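车间小技巧：手把手教机械臂做一道活

本页归在“工装与台面”一栏，上次更新 2020-04-17。适用于带示教器的协作臂，用手拖着走或者用遥控手柄带着走都行。焊接和喷涂另有一页，不在这里讲。

开始之前

先把台面收拾干净。沟槽里掉进去的小螺丝用磁棒吸出来，铝屑用毛刷顺着槽扫，不要用气枪吹，吹起来的屑会落到导轨和镜头上。

夹具板锁紧以后用手推一推四个角，有一点晃都要重新拧。示教的点位全是相对夹具板记的，板子一动，前面的白做。换过板子的，在边上用记号笔画两道对位线。

示教器放在手够得着的地方，急停按钮朝外，线不要从夹爪的行程里穿过去。顶上垂下来的线用扎带收一道，留出手臂转到最远处的余量。

夹爪上的螺丝每周紧一遍。指垫磨花了还能用，磨出台阶就要换。我们用的是 Caler 的垫子，裁成 35 毫米长，用双面胶打底。

拖动示教

一只手托住腕部，另一只手扶前臂，不要抓着夹爪拽。夹爪受了侧向力，松手以后位置会弹回来一点，记下的点就偏了。

先走一遍空的，什么也不夹，只看路线上有没有磕碰。第二遍再夹零件。夹长条形的零件时，夹住下面宽的那一段，让窄的一头露在外面，腕部的镜头才看得到它对着哪个槽。

靠近槽口时停一下，把点记下来，再往里送。一个动作至少留三个点：上方、槽口、到底。只记头尾两个点，手臂会抄近路，容易刮到旁边的凸台。

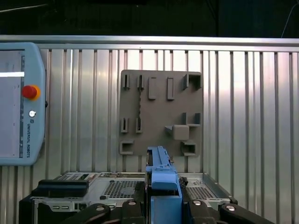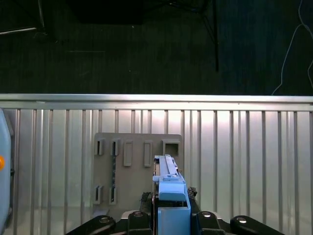 腕部镜头所见：夹爪夹着蓝色零件，后面是灰色夹具板。

遥控示教

手柄的速度先调到最低。Faisal Mengal 带新人的时候，要求头一天只准用低速挡，第二天才可以往上加。

遥控时眼睛容易一直盯着屏幕，每走一段要抬头看一眼实物。腕部镜头离零件近，看侧面的间隙不准，最好再请一个人站在侧边看着。口令事先讲好，我们只用“停”“退”“慢”三个字。

手不要抖着修正。对不准就退回上方那个点，重新下来。录下来的动作里如果有来回蹭的一段，机器会照着学，以后每次都蹭。

录几遍合适

简单的取放，录 35 遍够用。要插进槽里的，我们一般录到 67 遍。每录几遍就换一下零件的起始位置，挪一指宽，或者转一个小角度，不要每次都摆得一模一样。

做坏的也不要全删。碰歪了又扶正的可以留下，单独放一个文件夹，文件名前面加“补”。掉在台面上的就删掉。

光线要保持一致。金属台面反光厉害，上午和下午录出来的画面差别很大。能拉窗帘就拉上，只开顶灯。Amna Sandhu 的办法是在灯罩外面蒙一层硫酸纸，反光会柔和很多，缺点是夏天要常看纸有没有烤黄。

存文件

文件名写日期、零件号、操作人，不要写“最终版”。每满 500 条备份一次，备份到另一块硬盘上。满 1000 条以后抽查一遍，看有没有黑屏的、丢了夹爪数据的。

同一个零件有两个人示教的，要分开存。各人的手法快慢不一样，混在一起以后很难挑出来。

常见毛病

零件在夹爪里慢慢往下滑：先擦指垫，用酒精，等干透再试。还滑就加一点夹紧力，每次只加一格。塑料件夹太紧会留白印。

手臂拖起来一边轻一边重：负载没有设对。换了夹爪或者加了镜头，都要重新填重量和重心。

回放时到槽口差一点点：先查夹具板有没有动，再查零件在夹爪里的位置，最后才去改点位。次序反过来，多半会越改越乱。

镜头画面发雾：多半是手印。用镜头纸，别用擦机布。

收工

手臂停到收拢的姿势，夹爪里不留零件，示教器挂回原位，屏幕锁上。遥控手柄插上充电。

下一页：Vincze 快换盘的拆装与清洁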